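**【噂】Lollero、Drisportと契約解除？ Iltineとの破局も？**

**1：みかん箱　2018年7月2日**
まとめサイトに「LolleroのボーカルVasilis GrgićとImani Quintanillaが破局、レーベルも離脱」と出てた。ソースは「関係者」だけ。信じてる人いる？

**2：nemui_77**
自分は信じる。インスタのフォロー外れてるし、先月から二人の写真が消えてる。

**3：みかん箱**
>>2
フォローが外れたのは去年も一回あったよ。そのときも「破局確定」って書かれて、2週間後に普通に一緒にフェス来てた。

**4：堤防の猫**
破局とレーベルの話を一緒にしてるのが怪しい。ImaniはIltineの人で、Drisportとは契約関係ないでしょ。どうしてそこがつながるのか記事に一行もない。

**5：nemui_77**
つながるよ。二人の共作シングルがDrisportから出る予定だったんだから。それが止まったら両方の話になる。

**6：堤防の猫**
>>5
「出る予定だった」の出どころは？　私が知る限りNoreen Abbasiのラジオで「いつか一緒にやれたら」と言っただけ。予定とは言ってない。

**7：oboro**
ラジオ聴いてた。司会が「曲はもうあるんですか」と聞いて、Vasilisが笑って終わり。あれを予定と呼ぶのは無理がある。

**8：nemui_77**
じゃあ9月のツアーから5公演消えたのは何なの。12公演で発表されてたのに。

**9：みかん箱**
消えたのは会場側の告知ページで、公式の日程はさっき見たらそのままだった。会場の更新が遅いだけかもしれないし、本当に減るのかもしれない。そこは自分も分からない。

**10：tarako_pasta**
個人的には破局はあると思ってる派。ただあのサイトは前にもSofticの解散を「確定」で書いて、訂正もなしに記事ごと消してるからなあ……

**11：oboro**
>>10
あったあった。正しい綴りはSoftićな。バンド名も間違えるサイトの「関係者」って誰だよ。

**12：nemui_77**
みんな疑いすぎじゃない？　マネージャーのEmerson Vasconcelosが否定してないのが答えだと思うけど。

**13：堤防の猫**
>>12
否定しないのが答えなら、世の中の噂は全部本当になる。あの人、アルバムの曲順の質問にも答えないよ。

**14：tarako_pasta**
それは笑った。でもファンクラブ会費2000円払ってる身としては、ツアーの件だけは早く何か言ってほしい。

**15：みかん箱**
同意。公式から出たらここに貼る。それまで「確定」って書くのはやめとこう。

**16：nemui_77**
私は書いてないからね。「信じる」って言っただけ。

**17：oboro**
Ludmila Hájekの音楽コラムが来週更新のはず。あの人は裏を取ってから書くから、載るなら少しは信用する。では晩飯の支度に戻る。

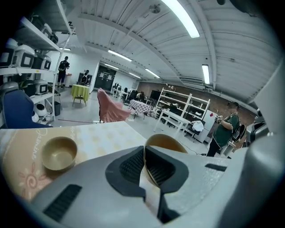 黄褐色のボウルとクリーム色のテーブルクロス（投稿：oboro）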